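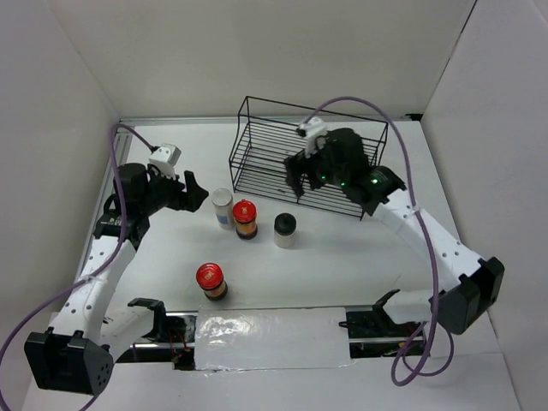 April 15, 2019
Spice rack trial, notes for me and Sverre Sjöberg

Purpose: decide whether the black wire rack is good enough for the jars on the kitchen shelf, or whether we order the Pukis one with the solid base. The question came up in March and was left open. I am limiting this to the jars that get used every day, because the refill bags and the large tins go in the Atik drawer regardless.

Jars in the trial: the pale one with the light blue label, the two with red lids, and the one with the black cap. The reds share a lid and a general color, so from above they are easy to confuse. Labels are on the sides and disappear once the jars are down between the rails. Sverre wants lid stickers. I would prefer a fixed order and no stickers, but see below.

Rack: thin black metal rods, open top, slatted floor. The gaps in the floor are the main concern. A jar with a narrow base can land with its edge between two rods and then it stands crooked. The wide jars should bridge the gaps without trouble.

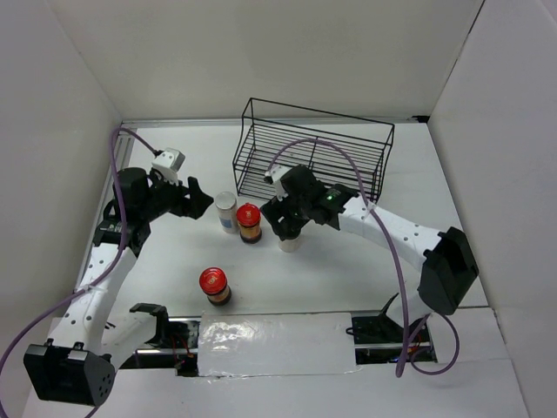 The second concern is height. The low rails will hold a short jar well enough, but a tall one has most of its weight above them and will tip if the shelf is knocked. For that reason tall jars go to the back, short ones in front. The shelf at Vukadinović has 336 mm of clearance, so the height of the jars is not a limit there, only their stability.

Loading order, to be kept the same each time:

1. Rack on the table, empty, long side facing whoever is loading. Check that it does not rock. If it does, bend the foot and not the rods.

2. Stand the jars outside the rack first, upright, lids closed. Wipe the bases. Salt under a jar scratches the black coating, and the old Plasel rack rusted from exactly that.

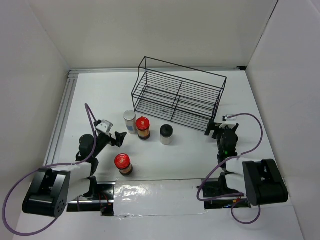 3. Pale jar first, back left. Black cap next to it.

4. Red lids last, in front, side by side, labels turned out. Leave a finger's width between them so that either can be lifted without dragging the other.

5. Lift the loaded rack by both ends, 100 mm up, and set it down again. Anything that leans after this is in the wrong place.

Lids: the red ones have a small printed logo on top and very little free surface, so a sticker would have to cover it.

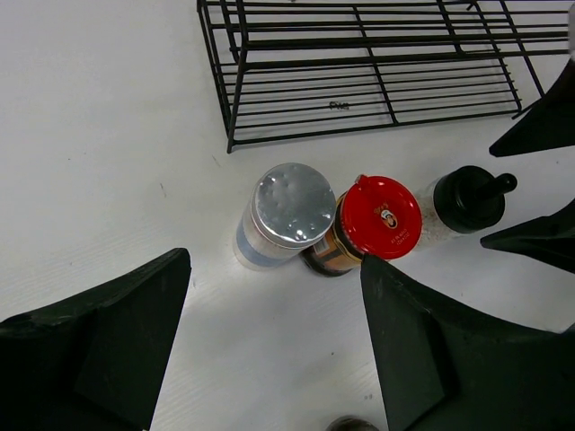 A dot on the rim would be too small to read at arm's length. A tag on the front rail is the better option - it stays with the position and survives a change of jar. Tag width 57 mm if we use the label tape already in the drawer. That leaves the order fixed, as I wanted, and Sverre gets something to read.

Still open: a liner for the floor of the rack. A thin mat would close the gaps but it would also catch spilled powder, and someone has to take it out and wash it. I am inclined to try without one first. If the narrow jars keep leaning, cut a mat for the back half only.

To do: print 4 tags, ask Vukadinović for the shelf depth, hold the Pukis order until then.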